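5. Preparing the Flullov stage monitor for a small jazz set

Read this section before you connect the monitor to the mixer. It is written for a group of up to seven players on one stage.

1. Put the monitor on the floor, in front of the drummer, with the handle to the back.
2. Turn the LEVEL knob fully to the left.
3. Connect the Flisex cable to input A. Push until you hear a click.
4. Switch on the mixer first, then the monitor.
5. Ask the double bass player to play alone, and raise LEVEL slowly.

Note: If the bass sounds too heavy, set the LOW switch to CUT. Brushes on the snare drum are then easier to hear. 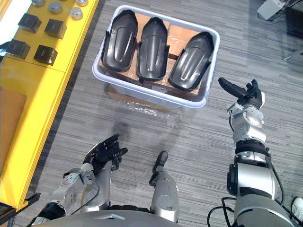 After the concert, switch off the monitor before the mixer, and let the cables rest flat until you roll them. Small accessories should travel separately from the monitor. A plastic bin with cardboard sheets on the bottom, like the one with the three black shells, is good for this. Do not put the power supply in the same bin as the microphones.

Caution: Do not use input B for a microphone and a piano pickup at the same time. The input can be damaged.

6. For a radio recording, set the OUTPUT switch to LINE and tell the sound engineer which channel you use.
7. Save your settings: hold MEMORY until the lamp is green.

Note: The memory keeps the settings for 363 days without power. After this time, repeat steps 2 to 5.

Spare Flisex cables have the order number 369. Questions about this section: Pirjo Oksanen, Mustonen service desk, closed on Saturday.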